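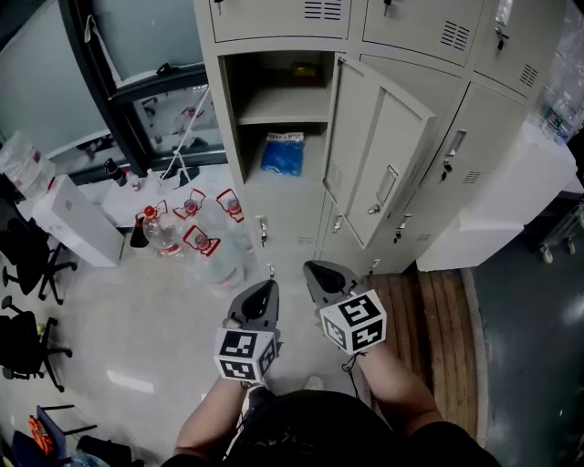
I put off buying hand-held grippers for ages, and when I did, I spent the whole budget on the grippers. Don't! Set aside money for the boring stuff first — spare finger pads, extra cables, and somewhere with a lock to keep it all. My first list had 16 lines on it and storage wasn't one of them.

Marjan Shahbazi talked me into a used metal locker cabinet for $145, and I'd buy it again tomorrow. Ask the seller if every key comes with it, and measure your doorway (I forgot).
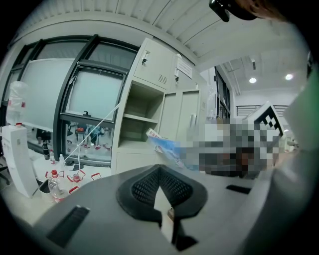

Gripper with its black finger pad, cabinet behind

Get the pads priced before you order anything. Mine were $39 a set, and I now keep two sets on the shelf.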